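Home | Skin | Hair | Nails | Ask the group | Log in

Sunscreen pills under my tinted cream

Posted by Mitsuko Furukawa, Sunday, May 31, 2026

Hello everybody. I use a sunscreen from Lorkel every morning and over it a tinted cream from Skellell. After a few minutes small white crumbs appear on my cheeks and along the jaw, like from an eraser. I tried to wait longer between the two layers – no big change. My skin is dry in winter and normal now. Under the sunscreen I put a gel serum and a light moisturizer. I would like to keep the sunscreen, it doesn't sting my eyes and I paid for two tubes. Which layer should I change first? 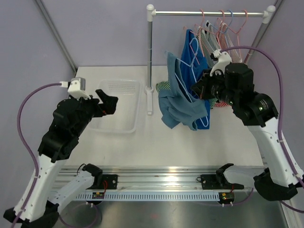

Does it matter if I put the tinted cream on with fingers or with a sponge?

A damp sponge is usually better, if you press and don't rub. Fingers pull the sunscreen layer and it rolls up. Press a small amount on one cheek, leave it, then go to the next place.

zapata_89
Same problem with mine. Just buy another sunscreen, life is short.

Arno
I would start with the gel serum. Many gels contain ingredients that make a film, and when silicone comes on top, the two do not hold together well. Leave out the serum for one week and change nothing else, otherwise you will not know what helped. If the crumbs are gone, use the serum in the evening.

If they are still there, look at the moisturizer. Use half of what you use now, and give it around 2 minutes before the sunscreen. Please don't reduce the sunscreen itself, because then the protection is less than what is written on the tube. Also test the tinted cream alone on clean skin one day when you stay at home. Mine made crumbs even alone, and I had blamed the sunscreen for all of June last year.

1,558 views | 783 members in this group

Contact | Copyright | Back to top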